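Gate and Ticket Crew Wanted for the Toltmont Indoor Games

I run ticketing for the Toltmont Indoor Games, and I'm putting together this year's front-of-house crew. It's paid work, it's seasonal, and if you like sports and don't mind being on your feet, keep reading!

The Games take place at the Skalberg Arena, plus the small pool next door. We have track, gymnastics, handball and diving, and most days are split into a morning and an evening session with a separate ticket for each one. The arena seats 981 for gymnastics and a little more for track (we pull out the floor seats). The pool holds 278, and it sells out every single time, so whoever works that door needs to be good at saying no nicely.

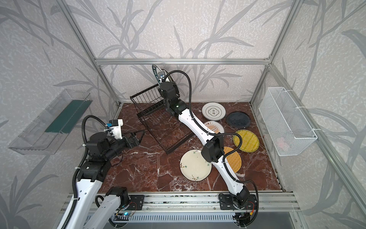
Shifts run four to six hours. You'd be scanning tickets, pointing people to the right block, swapping session tickets at the window and clearing the stands between sessions, when we have just 90 minutes to get one crowd out and the next one in. Blocks are color-coded on the tickets, and the colors get close together – if you can tell a reddish-brown like that marble from plain brown under bad lighting, you'll do fine on the east side. Everyone gets a seating map too, and I'll walk the building with you before your first shift.

What I'm looking for: you're 18 or older, you can work at least five sessions, and you can be friendly to a family of six holding tickets for the wrong day. Experience with a box office is great but I've hired plenty of people without it. A second language is a big plus, as we get teams and parents from all over. You'll need to handle stairs on the Skalberg side. The pool door and the ticket window are step-free, so tell me if you'd like one of those.

Pay is hourly, with a meal each shift and a pass for any session you're not working. Sleiman handles payroll and will send your paperwork once I've confirmed you.
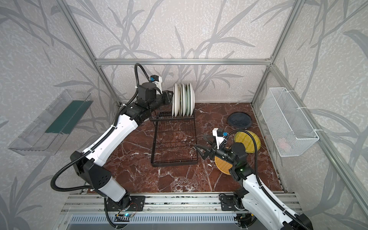
Gray leaves on the walls, brown marble underneath.

To apply, send me a few lines about yourself and the sessions you can cover, using the form on the Games page. Please don't send a long résumé – I read all of these myself, and last year there were over 1000! Applications close 13th January. Training is one evening at the Pladwood Community Hall later in January, and it's paid at the same rate. If you worked with us before, just put "returning" at the top and tell me which door you had.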